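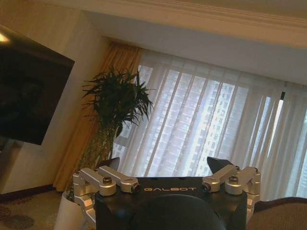 Blick aus der Handgelenkkamera im Wohnzimmer: Greifer geöffnet, dahinter Pflanze und Fenster mit Store.

Greifer im Wohnraum freigeben: Prüfablauf vor der ersten Fahrt

Diese Anleitung gilt für mobile Greifarme, die in möblierten Räumen arbeiten. Sie ergänzt die Risikobeurteilung nach EN ISO 12100 und ersetzt sie nicht. Für persönliche Assistenzroboter zusätzlich die ISO 13482 heranziehen. Bei Stunstead wird der Ablauf vor jedem Raumwechsel durchgeführt, Dauer 15 Minuten.

Was Sie brauchen
Prüfblatt, Klebeband, Maßband, Funk-Not-Halt mit geladenem Akku. Eine zweite Person ist Pflicht.

Schritt 1: Raum aufnehmen
Gehen Sie den Raum einmal ab, bevor der Arm Strom bekommt. Notieren Sie alles, was nachgibt, hängt oder kippen kann: Vorhänge, Zugstäbe, Kübelpflanzen, Stehlampen. Teppichkanten auf dem Fahrweg festkleben oder den Teppich aus der Route nehmen.

Schritt 2: Sperrzonen anlegen
Stoffbahnen bewegen sich im Luftzug. Die Sperrzone beginnt deshalb 19 cm vor der vordersten Falte und reicht vom Boden bis zur Decke. Für Bildschirme und Glasflächen gilt derselbe Abstand. Bei Pflanzen zählt der äußere Rand der Krone. Der Topf ist meistens schmaler und als Maß ungeeignet.

Schritt 3: Greifer prüfen
Antrieb abschalten und gegen Wiedereinschalten sichern. Dann Schraubenköpfe an den Gelenkblöcken auf festen Sitz kontrollieren, Gestänge auf Fremdkörper absuchen, Fingerspitzen auf Grate. Spitz zulaufende Finger werden im Prüfblatt gesondert vermerkt. Zwischen den Gestängeteilen nie mit der Hand arbeiten, solange Spannung anliegt.

Schritt 4: Kamerabild beurteilen
Gegenlicht vom Fenster kann dunkle Teile zu Silhouetten machen. Prüfen Sie, ob beide Fingerspitzen vollständig erkennbar sind, und wiederholen Sie das bei geänderter Beleuchtung. Spiegelnde Bildschirme ebenfalls anfahren und auf Fehlerkennungen achten.

Schritt 5: Probefahrt
Reduzierte Geschwindigkeit, leerer Greifer, 3 Durchgänge. Die zweite Person hält den Not-Halt in der Hand und steht außerhalb der Reichweite. Nach jeder Auslösung beginnt die Zählung von vorn.

Freigabe
Beide Personen unterschreiben Formblatt 824. Die Freigabe erlischt, sobald Möbel umgestellt werden.

Stand: März. Fragen zum Prüfblatt an Ecaterina Marinescu, Rückgabe der Not-Halt-Sender an Nevzat Dursun.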